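Desk update, finally

Sun 4 February

Quick one tonight, I have bread in and the timer says I've got until I smell burning.

So the desk. Those of you who have been reading since April will remember the desk saga – the pine one that wobbled, the month of working off an ironing board, then the white one I got from the Wesurton place when they were clearing out. White desk, white wall. Very calm. For maybe a day. Then stuff landed on it.

My problem is small things. Big things I can deal with. A printer has a place, a lamp has a place. But erasers, tape ends, the little caps off things, a charger plug, that one key. They spread out flat. Every flat surface in this house is like that, my mother's was the same, she had a whole sideboard in Flotthorpe that hadn't seen daylight in years.

Anyway. Rule I'm trying: go up, not out. Bought nothing wide. No trays, no drawer inserts (I have owned 3 sets of drawer inserts, they are all in a drawer). Instead a tall mesh rack, black, standing on the back of the desk right up against the wall. Two wooden shelves inside. I'd looked at one from Kazemi that was nicer but it was 174 and I am not paying 174 for somthing that holds tape.

Things I've learned so far, no particular order.

Mesh is good. You can see what's in there from the side. I forget about anything I can't see, so boxes with lids are basically a trash can for me with extra steps.

Light things up top. I put the hole punch up there first. Reached for a pen, nudged it, hole punch on the keyboard. Not doing that again.

Two shelves is enough. I wanted to add a third and my sister said leave it, you'll only fill it. She's right, annoyingly.

Don't push it into the corner. I had it in the corner for a week and couldn't get my hand in on one side, so that side just turned into a dead zone with receipts in it. Moved it along and now I can get at the whole thing standing up, without leaning over the chair.

Dusting. Ugh. Mesh does collect it. Old paintbrush, dry, two minutes. I do it when I'm on hold with the insurance people so it's usually very clean.

And then the bowl. This is the part I'm most pleased with and it cost me nothing. Yellow bowl, lives on the desktop at the bottom front of the rack. Anything small goes in the bowl. Don't think about it, don't sort it, bowl. Friday I tip it out and each thing either goes up on a shelf, goes to another room or goes in the trash. If the bowl is full before Friday then I've been buying junk again.

It has to be low and at the front, I think. I tried it on the middle shelf and stopped using it by lunchtime – too much aiming. At the bottom you just drop it in on the way past. And a bright color helps, my eye goes straight to it. A white bowl on a white desk would have vanished by Tuesday, along with everything else. 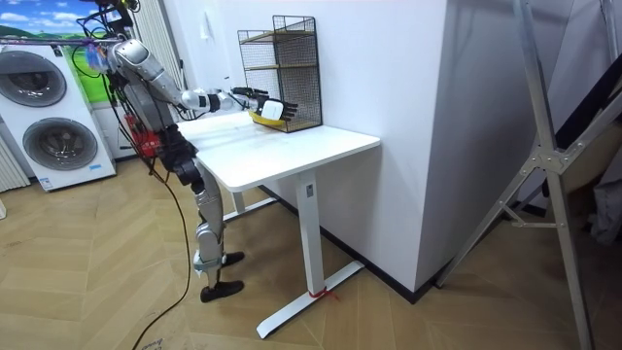 Cyril Entwistle wrote in after the last post to say the bowl thing only works if there is exactly one bowl in the house. He started with one by the door in Urnby, then one on the stairs, then one in the bathroom, and now he has bowls of junk in every room and can't find his bowls when he wants soup. He also thinks the shelves should be taken out and put back in once a year so you're forced to look at what's on them.

Fair point on the bowls. I did already catch myself eyeing up the blue one for the kitchen windowsill. Put it back. The once a year thing, hmm, maybe. I'd probably lose the screws. They'd be in the bowl I guess.

Still to do: the cable drawer, which I'm scared of. The paper pile. I said I'd scan it all in January and I have scanned four pages, one of them upside down. And someone asked about labels – no, I don't label, I tried it and then just ignored them, but if you're a label person go for it and tell me what pen you use becuase mine all smudge.

Bread's done, I can smell it. Paper pile next time, if I get to it.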